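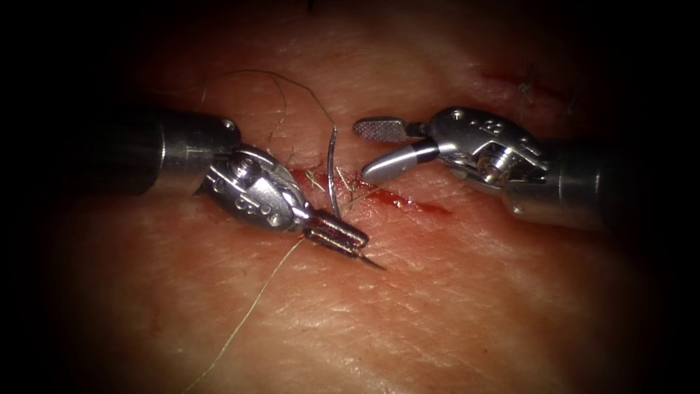
Eluned Watkins wrote in to say that she gave up on silicone pads after one term, because her students learned to close silicone and then had to start over when they met real skin. She wanted to know if the Drustgate tissue pads were any better and if they were worth the price.

I have been through a full case of them now, so I can answer most of that.

Reviews > Suture practice > Tissue pads

The Drustgate pad is a block of tissue with the skin left on. It ships frozen in a flat tray, 8 to a case, and each pad weighs some 500 grams. The case costs $396 before shipping. Thaw a pad overnight in the refrigerator and take it out half an hour before you want it. I tried the quick method on the leaflet, a sealed bag in cool water, and the middle was still stiff when I made the first cut.

The skin is the reason to buy it. It has fine creases running across each other and small pores, and you have to pay attention to which way the creases go when you place an incision. A short, narrow cut stays narrow until you put some tension across it. Silicone tends to pop open the moment the blade leaves it, and that makes wide, even bites look easier than they are.

Needle feel is good. A curved needle has to go in close to upright or it skates along the surface, and you feel a definite change when the point gets through the skin into the softer layer. If you try to push straight instead of following the curve, the skin drags and puckers. I used ordinary needle drivers and a reverse cutting needle for most of the testing. A taper needle was hard work, as it should be.

Durability is fair. I made 50 passes in one pad, in a strip down one side, before the edges started to fray and stitches began to pull through. You can get two good sessions from a pad on the same day if you plan your cuts and leave a decent margin between them. I would not refreeze one. I did it once and the top layer came away from the rest.

The tray is poor. It is thin, it flexes, and the lip is too low to hold back the liquid that collects during thawing. Put it inside something deeper. I moved each pad to a Bornell board with clamps, and that solved the sliding too. Drustgate sells its own clamp base, but I have not used it.

Lighting matters more than it does with silicone. The surface has a slight gloss and a strong lamp straight overhead washes out the creases. Move the lamp off to one side if you are having trouble seeing your entry points.

Compared with the Drarkum pad, which is cheaper, the Drustgate skin is more consistent from one pad to the next. Drarkum's softer layer is a little firmer and holds deep stitches better. For surface closure I would pick the Drustgate. For layered closure it is close to a tie.

For beginners learning to hold the driver and tie a knot, stay with silicone. For anyone past that stage, I recommend these pads with a better tray.

Rating: 4 out of 5

Review by Fuad Adugna

Contact | Copyright 2023 Nigatu Bench Reviews | Back to top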